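Fitted sheet won't stay flat on a bed against the wall
Home & Laundry > Bedding
Page 1 of 1

mattock28
Posted 26th May

We moved the bed into the corner of the room in November to make space for a desk, so now one long side is against the wall and I can only get at the other side and the foot. Since then I can't get the fitted sheet to sit right. It's a Clalima, the khaki one, 15 inch pocket. The mattress is 11 inches.

I do the far corner at the headboard first, like everyone says. By the time I have the near side down, the far corner has pulled into a fold.

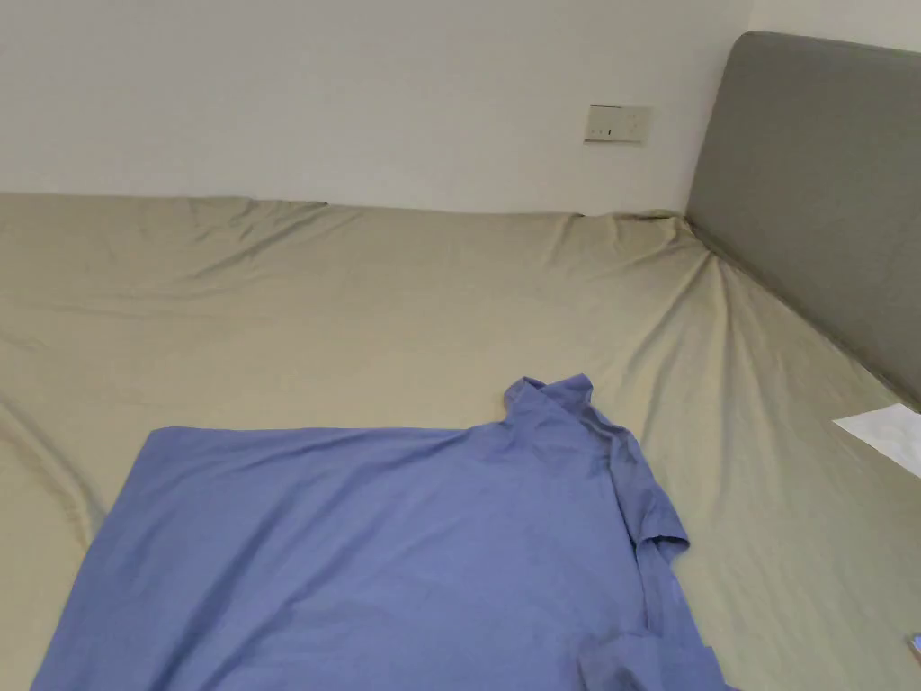 I have tried pulling it from the foot and it only moves the creases somewhere else. The bed is heavy and the headboard is bolted on, so I'm not keen on dragging it out every time I change the sheets. Is it the sheet or is it me?

pellworth
Sheet. 15 inch pocket on an 11 inch mattress leaves you four inches of spare cloth on every side and it has to go somewhere. Get one with a 12 inch pocket.

Omprakash Tripathi
I don't agree with that. Deep pockets are fine if the extra goes under the mattress. The trouble is that with the wall there you can't get your hand down far enough to tuck it. Pull the mattress toward you, only the mattress, leave the frame where it is. A hand's width is enough. Do the two wall corners, smooth the wall side, push the mattress back, then do the near corners.

I have made beds for a living for 7 years and half of them were against a wall.

pellworth
Fine for you, but he'll be doing that every week. A sheet that fits doesn't need it. I have a Dritell on the same depth of mattress and it goes on flat.

mattock28
Would the mattress slide OK with a padded headboard? It's a tight fit up at that end and the corner presses right into it.

Omprakash Tripathi
Slide it down toward the foot a little as well, then across. You want a gap at the headboard before you try the corner. If the seam of the sheet is not sitting on the corner of the mattress, start again, it won't come right later.

josie_lorn
Has it been through the dryer on high? I had two Lornstead sheets where the elastic gave up after one winter. They looked OK in the cupboard and rode up every night.

mattock28
Low heat only. Elastic feels tight to me.

josie_lorn
Then try sheet straps. The Jalali ones go corner to corner underneath. You have to lift the mattress to fit them but only the once.

pellworth
You have to lift it every time you wash the sheet, the clips come off with it.

josie_lorn
Mine stay clipped to each other in the middle. I just undo the corners – takes a minute.

mattock28
Tried the mattress method this morning. The far corner went on properly and the fold is a lot smaller. There are still some ridges by the wall but I can live with those. Pushing the mattress back was harder than pulling it out, and the near side needed redoing after.

Omprakash Tripathi
Push from low down, at the bottom edge. If you push at the top you drag the sheet with it.

pellworth
Still say 12 inch pocket.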